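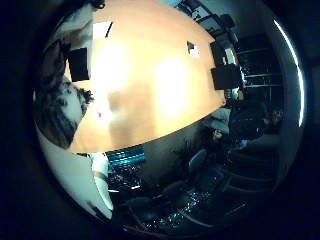 Idovo Meeting Table, Light Finish
Made by Condedero

The Idovo is a wooden table for meeting rooms, studios and shared offices. The top is one continuous surface with a smooth finish and rounded edges. It comes in one height, 30 inches, and fits most standard office chairs. Shipping weight is 186 pounds in two cartons.

The finish has some shine, so overhead lights will reflect in it. If you prefer a duller surface, order the matte version (same price, allow an extra 9 days). Wood color varies a little from one top to the next, and we can't match a table bought in an earlier year.

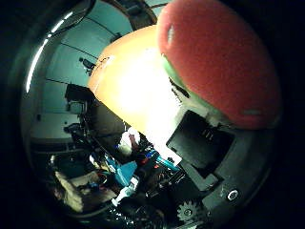

Assembly takes two people nearly 20 minutes. Attach the legs with the top face down on a blanket, then turn the table over together. Hand-tighten all the bolts first and go around again with the wrench supplied.

Wipe with a soft damp cloth and dry it right away. No bleach or scouring pads.

Also in this line: the Vudedine side table and the Shih bench. Leg sets and replacement bolts are sold separately.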